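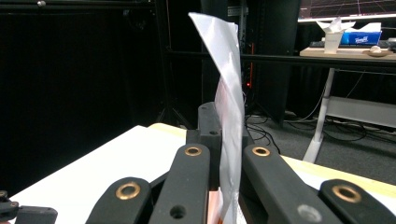 Film cling, also called false holding or ghost grip, is a fault in robotic grippers in which a thin, flexible sheet stays between the fingers, or on one of them, after the gripper has been told to let go. The control system believes its hand is empty, carries on with the next step, and takes the sheet along for the ride. The fault is most often met with plastic bags, wrapping film and liners, though tissue paper and light fabric can bring it on too. It has been known in packing plants for as long as there have been machines to do the packing, but it is most closely tied to the Clarnport stoppage, a long and rather costly episode at a packing hall which gave the fault its first careful written account.

Causes

A stiff object, such as a box or a mug, has a width that the fingers can feel. When they close on it they stop early, and the distance between them tells the machine that something is there. A sheet of film has almost no width at all, so fingers closed on film and fingers closed on nothing come to rest in very nearly the same place. A single layer pinched flat is the hardest case of all. Film that has bunched into a fold is a little kinder to the machine, as the fold has some thickness, but folds have a way of slipping and flattening out while the arm is moving, and a reading that was good at the start of a move may be worthless by the end of it.

Letting go brings its own troubles. Thin plastic picks up a static charge when it is rubbed or peeled from a roll, and it will then hang on to a finger quite happily with no grip force at all. Creases can also hook over the end of a finger, or work their way into the gaps around the joints. Grippers built from several parallel links are more open to this than those with solid jaws, simply because they have more gaps for the film to find.

A further cause, and one that is easy to miss, is that see-through and milky films are hard for cameras to pick out. Whatever lies behind the sheet shows through it, so that a vision system may take the color of the background for the color of the object, or pass over the sheet altogether.

The Clarnport stoppage

The packing hall at Clarnport was run by a firm named Prunent, which used robot arms to place thin liners into shipping cartons before filling. The arms carried two-finger linkage grippers from Skonimberg, a small maker of light handling tools, and for the first months they gave very little cause for complaint.

Trouble began in May, when the hall changed over to a thinner liner. Liners started turning up in the wrong cartons, and now and then two would arrive in one carton while the next went without. The staff put this down to the feed rollers, which were stripped and cleaned more than once – a fair guess, as the rollers had been troublesome before. Early one morning an arm carried a clinging liner over the conveyor, where the trailing end was drawn into a drive roller. The arm kept pulling, the roller kept turning, and by the time the safety stop tripped the wrist had been bent out of line. No one was hurt, as the cell was fenced and closed at the time, but the hall stood idle for 8 hours and around 3,000 cartons had to be opened and checked by hand.

Findings

The inquiry was led by Gareth Stockdale, a maintenance engineer at the hall, whose report is still passed around among people who look after packing lines. He went back through 2,544 stored release cycles and found that the software had marked every one of them as a clean release. The program had been written to record a release whenever the fingers reached their open position, and it never asked whether anything had left them. Stockdale called this "believing the hand and not looking at it," a phrase that has stuck.

The report also found that the dry air in the hall had made the static worse, and that the smooth finger covers, chosen because they were easy to wipe down, gave the film a broad flat face to stick to.

Prevention

The best known remedy is the Xu check, in which the opened gripper is moved in front of a plain dark panel and lit from the side. Pale film stands out well under such light, even when it is badly creased. The check slows each cycle a little, and on fast lines it is often done only after a missed pick. It works poorly with film that is fully clear and lying flat against a finger.

Other measures in common use are a short puff of air as the fingers part, ribbed finger covers that leave the film less surface to hold on to, and ionizing bars that take the charge off the sheet before it is picked. Some shops add a second opening and closing of the fingers, known as a double shake, though opinions differ on how much good it does, and with badly tangled film it can draw the sheet deeper into the linkage.

Safety

Clearing a caught sheet by hand is the part of the job most likely to injure someone. A scrap of film looks harmless, and it is tempting to reach in and tug it loose while the arm is only paused. A paused arm may still be under power and can move again as soon as the waiting signal clears. At Clarnport the rule after the stoppage was that power to the arm had to be cut and locked off before anyone touched the fingers, however small the scrap, and that the joints were to be looked over for torn pieces before the arm was started up again.

See also

Double pick
Static cling
Lockout procedure
Parallel linkage gripper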